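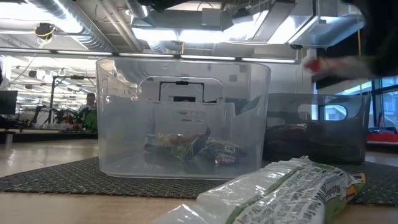

Clear bin and smoky gray bin on a woven placemat.

Sorting Snacks into Bins

Filed under: Pantry and Break Room

Snack bars and small bags take up more shelf space in their cartons than out of them. A carton that started with two dozen bars gets left on the shelf with three in it, and a second carton of the same thing gets opened next to it. Open bins fix most of this. I sort ours on Monday mornings and it takes five minutes once the bins are set up.

What to use

Rectangular plastic bins with a cutout handle are the easiest to pull off a shelf. Clear is best for the things people ask for most. Tinted plastic is fine for a single kind of snack, as long as you label the front. Measure the shelf depth before you buy. Ours is 400 mm and the first set of bins I ordered stuck out over the edge.

You also want a table and a placemat. A coarse woven mat keeps the bins from sliding when you drop things in, and crumbs stay on it until you shake it out over the sink. Put the mat down first and do all the sorting on it.

How to sort

Take everything out of its carton and flatten the cartons right away. Leave the piles on the table and don't start filling yet. Check dates as you go. Anything with less than two weeks left goes to one side.

Sort by type: bars, chips, nuts, sweet things. Sorting by brand looks neat for a day or so and then the brand changes. If you stock anything for people with allergies, give it a bin of its own with a lid, and keep the wrappers on until it's eaten.

Put the new stock at the back of the bin and the old stock at the front. With bars, stand them on end if the bin is deep enough. Bags go in last, on their sides, and not pressed down.

Check under the mat and along the table edge before you finish. Single bars end up there.
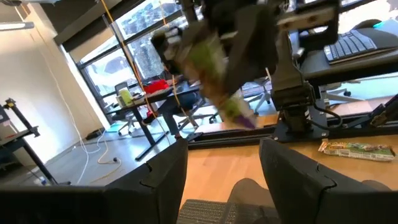
Oluwaseun Eze wrote in to say that standing bars on end never worked at the Emville office, where they fell over as soon as the bin was half empty. Cutting a strip of carton and wedging it across the middle kept them upright, and the strip could be moved forward as the bars ran down.

I tried it with a piece of cereal box and it folded. Corrugated card holds. Cut it slightly wider than the bin so it grips the sides.

Using a tray

Keep one low tray next to the bins for the short-dated bars you set aside. A dark one shows up well against a pale table and gets noticed. Don't fill it. A few bars at a time go quickly, and a heap gets ignored.

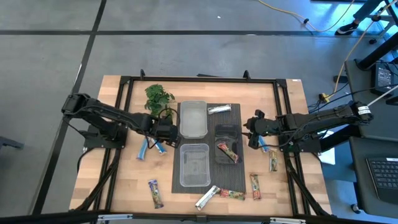 Move whatever is left in the tray to the front of its own bin at the end of the week, and start the tray again after the next sort.

Two small bins of the same type are better than one large one if you have more than four kinds of snack. You can lift one out and wipe it while the other stays on the shelf.

Cleaning the bins

Warm water and dish soap. Rinse and dry with a soft cloth, as paper towels leave fine scratches on clear plastic. Most of these bins warp in a dishwasher. If a label has left glue behind, rub it with a little cooking oil, wait ten minutes, then wash again.

Last updated May 27, 2019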